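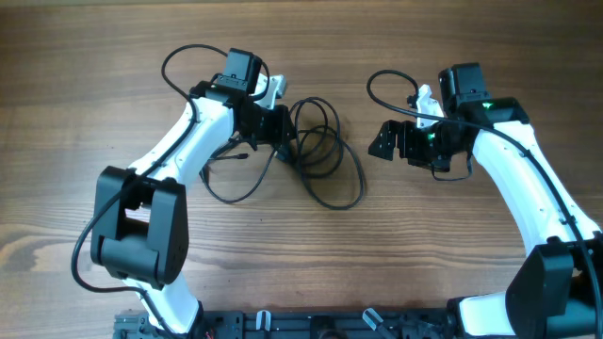
September 3, 2020

I had been meaning to go to the Kastau open day for years, and every August I would find the flyer again under a magnet on the fridge a week after it was over. This summer they pushed the date back and let people in by time slot, so I finally wrote it down somewhere sensible, got myself a 2 p.m. slot, and took the bus out to Flaltcombe. The ride is 47 minutes if you catch the express, and I did not catch the express, but there are nice views of the reservoir and I'd packed a sandwich.

Kastau is at 2097 Lagman Road, a long low brick building behind the tire place (look for the green door, as the front one is only for deliveries). They repair and refurbish cords and cables of all kinds: stage cable, power leads, the curly ones from old switchboards. I know that doesn't sound like a day out to everybody. I have a garage full of extension cords in knots, and I was as happy as could be!

You start in the front room with the racks, where cable comes in and gets a paper tag. The smell is the first thing, rubber and warm dust and a bit of coffee. Cherry Mae Cabanatuan took our group through, and she was wonderful, patient with every question, including a very long one of mine about a lamp. She has been teaching the coiling class there for a while now and she talks about cable the way my aunt used to talk about pie crust, all about not forcing it and letting it rest.

From there we went back to the coiling room, and I could have spent my whole slot in it. The work is done on wood. I'd expected rubber mats or metal benches, and I asked about it, and Cherry Mae said she likes being able to slide a coil along without it grabbing.
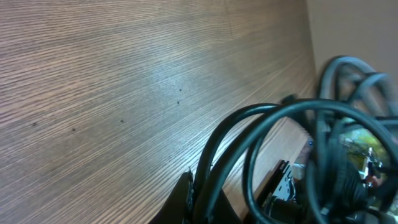
I'm a table person, I admit it. I have refinished three of them, one badly, and I do tend to run my hand over any tabletop I'm introduced to. I asked first and was handed the sanitizer. The grain has a fine, wavy, almost combed look, and I liked the few little dark specks left in it. A work table ought to look as though somebody works there. Mine at home has a paint ring on it that I've grown quite fond of.

Then came the coiling lesson, which was what most of us had signed up for. Black cable is apparently the hardest to learn on, with no stripe to tell you whether you've put a twist in it. Cherry Mae had us hold one end slack in the left hand and bring each loop over with the right, rolling it a little between finger and thumb, and then the next loop goes under, and so on, over and under, until you run out of cord. We each got a 24-foot practice length. I've been winding cords around my elbow since I was a girl, and I was told, very kindly, to stop doing that.
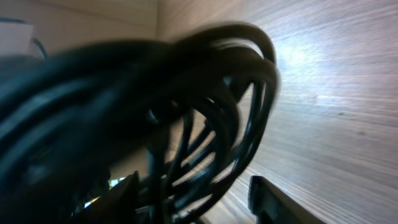
My first try sprang open the minute I put it down. The second was better, and the third I would have been willing to show to my brother-in-law, who does sound for the church and has opinions. What I hadn't understood before is that the loops don't have to match perfectly. They only need to lie easy together, and when you want the cable back you hold one end and toss the rest, and out it goes with no kinks in it (well, one kink, in my case).

They sell a few things by the green door on your way out. I bought a pack of Clumo ties, soft loops that you thread through themselves, and a little booklet with drawings of the over-and-under method. Cash or card, both fine. The restroom is down the hall to the left and there's a bench outside in the shade if you are early for your slot, as I was, by quite a lot.
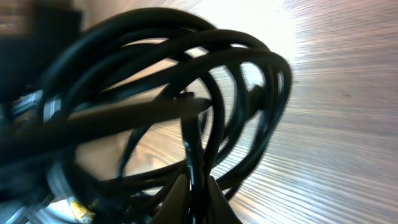
*Black cable in loose loops on the tabletop at Kastau.*

If you go next year, wear a short-sleeved shirt, as long cuffs get caught up in the loops, and ask to do the coiling before the racks if your group is small enough. I missed the express going home too, and practiced on my headphone cord the entire way back.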